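The garage has no car in it. It has a bench along one wall, a pillar drill that belonged to a previous owner of the house, and a brown tabletop with kitchen things set out round its edges. Two robot arms reach in over it from either side. The project is called Ultitz, and the man building it asked that it be the only name used for this piece.

He is a retired heating engineer. He started Ultitz in October after his daughter moved out and left him, in his words, "a free garage and no excuse". The plan was one arm that could lift a mug off a hook. It has grown a good deal.

"I'd fitted boilers for most of my life," he says. "I knew pipes, valves, a bit of wiring. I didn't know anything about motors that have to stop in exactly the right place. A pump doesn't care where it stops."

The first arm took him 5 months. He printed some of the joints, scrapped them, and then bought a damaged pair of arms from a workshop clearance in Vurnberg, where he had gone to look at a lathe. One had a seized elbow. The other had no wiring past the shoulder. He paid less for the two than he had set aside for the lathe, and drove home with them wrapped in a duvet.

"The elbow was easy. It was a bearing, and bearings I understand. The wiring was the miserable part. I had to trace every line with a meter and label it, then I found I'd labelled one bundle from the wrong end."

## The table

The arms are run by Senenent, a control program written by a small group of hobbyists who swap code and complaints on a mailing list. He joined as a reader and now writes the notes on cabling, which he says were previously a single paragraph telling people to be careful.

He is particular about cables. A loop that is too tight pulls on the connector when the wrist turns. A loop that is too loose catches on whatever is on the table. He has tried spiral wrap, hook-and-loop ties and a length of net curtain wire, and has settled on leaving a generous curve and watching it.

"You learn where it wants to go. I move the arm by hand through everything I'm going to ask it to do, slowly, with the power off. If the cable touches something then, it'll snag on it later."

The choice of kitchen objects was his wife's. She pointed out that he had been practising on blocks of wood for weeks and that there were no blocks of wood anywhere in the house that needed moving. He went round two charity shops and came back with a box.

"She was right. A block is the same whichever way you grab it. A mug isn't. You've got the handle, the rim, and if it's on a hook you have to lift before you pull, or you take the whole stand with you. I did that. I did that quite a few times."

Plates are harder again, he says. The fingers have to come down on either side of something thin, and a few millimetres out means pushing the plate instead of gripping it. He has a small shelf of glued crockery to show for the early attempts.

## Two arms

Running both arms together was never part of the plan. For a long while the second was kept for spares. What changed his mind was a bread box: he could get one arm to the handle, but the whole box slid when it pulled.

"So you want something to hold it still. My wife said, well, you've got another arm under a sheet over there."

Getting them to share a table took longer than building either one. Senenent treats each arm as a separate machine, and they had no idea of each other's position. He now gives each its own half of the table and a strip down the middle where only one may go at a time. The rule is simple, and he admits it makes everything slow. Moving a mug from one side to the other takes nearly 60 seconds, with a pause in the middle for the handover.

"People on the list do it much faster. They've got cleverer ways of working out who goes where. I'd sooner it was slow and I could follow it. I want to be able to look at it and know what it's going to do next."

He keeps a switch on a lead that cuts power to both. It hangs on the bench at the height of his hand, and visitors are shown it before they are shown anything else. He has used it in earnest 2 times, once when a setting was entered in the wrong units and once when a neighbour's cat came in under the door.

The current job is corn. Real cobs roll and go soft, so he uses bright yellow ones from a play kitchen and keeps them in a round wicker tray. The fingers have to reach over the rim and close on a cob without tipping the tray.

"The rim is the problem. It's only a low one, but come in flat and you hit it, come in steep and you squash the corn into the bottom. There's a bit in between."
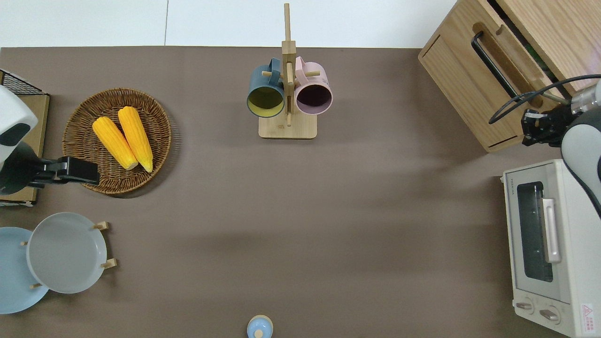
## What comes next

He would like to go on to the toaster oven. The door is stiff and opens on a handle, and after that there are the knobs, which need a twist the grippers are not good at. He has been looking at softer fingertips and has cut some trial pads from an old bicycle inner tube. They grip well and leave black marks on everything.

A friend who runs a café called Ông has asked, half seriously, whether the arms could put cups away at closing time. He has told her no.

"She washes more cups in an hour than I'd move in a day. And I'd have to be stood there with the switch. She may as well hand me a tea towel."

He goes out to the garage most evenings at seven, and tries to be back in by nine. The list has offered to help him with the handover code, and he has said yes to that, on the condition that somebody explains it to him line by line. There are 12 pages of his own notes to go through first. He has also been asked to write up the cable loop properly, with drawings.

"I can't draw," he says. "I'll do it with bits of string and take photos."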